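Stories > Short fiction > Spring list

Last updated: March

Stories Poems Serials Submit Contact

The Second Arm

Poppy Penrose had three columns on the kitchen table and was in love with all of them.

The first was headed Fjeld, the second Tallus and the third Imera, and down the side she had written everything a guest house could want from a machine that did bedrooms. Beds. Bins. Carpets. Stairs (all three said no to stairs). She had used the good pens. Her mother, Carol, who owned the guest house and had not yet agreed to buy anything, was buttering toast at the other end and reading the gas bill.

"How much is the green one?" said Carol.

"The Imera? You can't buy the Imera, you lease it. It's 1,792 a quarter and they take it away again if you're late."

"And the purple?"

"Tallus. That's the one I like." Poppy turned the page round. "3,236 for the base and one arm, and then you add the second arm later when you've got the money. Except I think we should get both arms at the start, Mum, I really do, and I've got a whole page on why."

Carol put down the gas bill. She had run fourteen rooms over the harbour for longer than Poppy had been alive, and she knew what a whole page meant. It meant the boiler fund.

"Go on, then," she said.

So Poppy told her about the bin bags. She had been to see the Tallus at the training flat Wajid Awan kept above his shop, where he let people come and watch before they signed anything, and she had sat on the stairs outside the bedroom for an entire afternoon with a flask and a stopwatch. With one arm, the machine could do a bin. It could! It went in, got hold of the bag and pulled, and the bin came along with it. Then it put everything down and had another go, very politely, and the bin came along again. Fifty-five seconds of this on the stopwatch, and Wajid saying it was only a matter of putting a bit of weight in the bottom.

"A brick," said Carol.

"He suggested a brick."

"In fourteen bins."

"That's what I said! And then he put the second arm on."

She pushed her tablet across, past the marmalade. 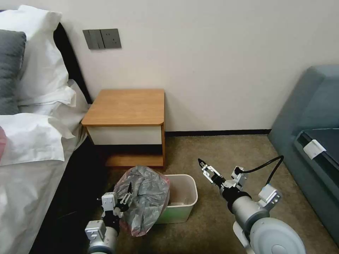
Bin duty in Wajid's training flat, with both arms fitted.

Carol looked at it for some time. She enlarged it with two buttery fingers and moved it about.

"Who made that bed?" she said.

"It's not about the bed."

"I can see it's not about the bed." She moved the picture along. "It's got hold of the bag on the left there. What's the other one doing?"

"Getting ready," said Poppy. "It's the steadying hand. You don't see it at first, you think it's just hanging about, and then you watch a few rooms and you realise it's what you do yourself. You do it, Mum. You put your hand out by the bin before you've even touched the bag."

Carol considered her own right hand, which had a knife in it.

"I suppose I do," she said.

At ten the back door went and it was Cecilia Issahaku, with her coat still buttoned and the clean tablecloths over one arm. Cecilia had done the top two floors for eleven years. Poppy had been dreading this part, and had a separate sheet for it, in pencil. The sheet said that no hours would be lost and that the machine would do bins and carpets while Cecilia did what she called the proper work. She got as far as the second line.

"Is that the robot?" said Cecilia. "Move up."

She took the chair and the tablet and put her glasses on.

"Little bin," she said. "That's good, ours are little. Will it go in between a bed and a bedside table? In room nine you can't get a hand down there. I've had a crisp packet in my sights since the autumn."

Poppy wrote down room nine.

"And does it know what's rubbish? I had a gentleman keep his teeth in a carrier bag."

Poppy wrote down teeth, and underlined it, and felt a great surge of happiness. She had come down that morning with three columns, and now there was going to have to be a fourth. She would ring Wajid and ask about teeth. She would ask about earrings too, and hearing aids, and the notes that people's children wrote them.

"There's a maintenance plan," she said, because it was only fair to say it. "And the charging stand wants its own socket on each landing. Clive Hartley says he can do the electrics before Easter if we let him know this week."

"Clive said that about the porch," said Carol.

"He did do the porch."

"He did do the porch in the end." Carol pulled the paper towards her and read down the Tallus column slowly, moving her lips at the numbers. Then she took one of the good pens, the purple, and wrote *boiler* at the bottom with a figure next to it, and drew a line, and began adding up.

Cecilia was still looking at the picture.

"Ask him if we can have it for a week first," she said. "Give it my floors. I'll go round after it."

"A trial week," said Poppy. "I hadn't got that down."

"Both arms," said Carol, without lifting her head from the sum. "If it's coming, it can come with both arms."

Poppy was already looking for Wajid's number.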